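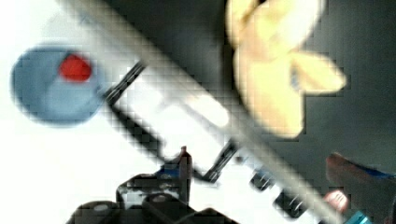 Wrist view, blue disc on the left, something soft and yellow up top.

I have looked at that picture so many times I could draw it on a napkin, and I did once, at the diner, for my sister, who said it looked like a breakfast. It was the last thing the wrist camera kept before the arm at bench 9 stopped answering the stop button. I'm going to tell this the way I told her, because the version I wrote for Kaplan had headings in it and I hated every word.

So. Rarkar was a small place. We took in toys and kitchen stuff and whatever else people sent back to stores, and the arms sorted it, and I sat with the arms. That was the job. I'd come off two years at the Altarel warehouse, where nothing ever moved unless a person pushed it, and the first week at Rarkar I just stood there grinning like a kid at an aquarium. They were so gentle! You'd see one pick up a sock and I swear it looked embarrassed for you.

Bench 9 was mine and Ekrem's. Ekrem Canpolat had the mornings and I had the evenings, and we overlapped by an hour that we mostly spent arguing about the radio. He called the arm Trorley, after the name on the crate it came in, and I called it the arm, except when I was alone with it, and then I called it Trorley too.

It was February and the heat was out on our side of the building. I had my coat on over my other coat. At twenty past seven I'd put a fresh batch out and gone back to my stool, and the arm was going through it, swing, dip, swing, dip, and I was eating soup out of the thermos lid. Then it did this thing where it swung and didn't dip. It went over the batch and kept going, faster than I'd ever seen it go, and came back, and went over again. No grab. Just the swing.

I thought, huh.

I'd like to say I thought something better than that. I put the lid down on the floor (neatly, which still bugs me, I took the time to find a flat spot) and walked over and pressed the stop on the post. You know those big red mushroom buttons. It went in, it clicked, it stayed in the way it's supposed to. And the arm swung right past me at about the height of my collar.

I felt the air off it. I remember thinking the air was warm, and that it was the first warm thing I'd felt all shift.

Now, there's a yellow line painted on the floor, and on one side of that line you are fine, and on the other side you are in the arm's business. The post is supposed to be on the fine side. It had been moved. Somebody had shoved it over to get a pallet through, who knows when, and I'd been walking up to it for weeks without once looking at my feet. I looked at them then. Both boots were over the line, with the arm at the far end of its swing and starting back.

I sat down. I didn't duck or dive or anything you'd want to see in a movie. My knees let go and I sat down on the concrete in two coats, and it went over my head, and then I scooted. I scooted backward on my rear end all the way to the stool and tipped the soup over with my elbow.

The main breaker is on the wall behind the shrink-wrap. I knew that because Ekrem had made me walk to it with my eyes shut on my first day, which I'd thought was some kind of hazing. I got there. I pulled it. Every light on our side went out and the arm made a long tired noise and then it didn't make any noise.

I stood in the dark with my hand still on the handle. My phone was in the inside coat, so it took a while.

"It's off?" Ekrem said, when I finally got him. I could hear a TV.

"It's off."

"Off off? You pulled the wall?"

"I pulled the wall."

"Okay. Don't go look at it," he said. "I mean it. Don't go pat it. I know you."

I had been about to go pat it.

He drove in with his pajama top under his jacket. It took him 80 minutes on account of the ice, and I spent them sitting on an upside-down crate by the loading door. When he got there he didn't say anything about the post. He put his flashlight on it, and on the line, and on the wet place where the soup was, and then he put his hand on top of my hat and left it there for a second like you would with a dog in a thunderstorm.

Kaplan sent a woman with a laptop the next afternoon. She had the arm's cover off by two and she found it quick. There was a wire from the button to a relay, and the relay had stuck shut. Welded itself, she said, and held it up for me, a gray cube you could lose in a coat pocket. There should have been a second relay to catch it if the first one quit, and the slot for the second one had a little jumper pushed in it, very tidy, to make the thing believe it had one. As for the swinging, she said the arm had lost track of how far down the table was. It was hunting for it. It'd go out, not find a table it trusted, speed up, and try again.

"So it was confused," I said.

"It was executing a recovery move," she said.

She pulled up the pictures off the wrist then, and most of them were nothing, gray mush, and then there was the one. She turned the laptop around so I could see. There was the finger going across like a big pale slash, all smeared, and a blue round thing with a red dot on it, bright as a cherry compared to the rest. "That's the last one it saved," she said. "After this it's just dropping them." And she went on typing.

I asked if I could have a copy. She thought about it and then she sent it to me, and I don't think she was supposed to.

They closed bench 9 and pulled the covers off every other arm in the building. Ekrem told me later that bench 4 had a jumper in it too. Whoever put them in was long gone or was keeping real quiet. The posts got bolted to the floor, four bolts each, and I went around after and kicked every one of them. The repair for ours came to 455 dollars, which I know because the invoice got left on the copier. I read it standing up and then I had to go stand outside.

I went back on evenings in the spring. They gave me a different arm on a different bench, same make, nice and quiet. I look at my feet a lot. Before I sit down I press the stop, wait for the arm to go slack, let it up and press it again, and the new kid on the bench over asked me what I was doing and I made him walk to the breaker with his eyes shut.

He got there okay. He banged his shin on the shrink-wrap and called me a name, and I had him do it over.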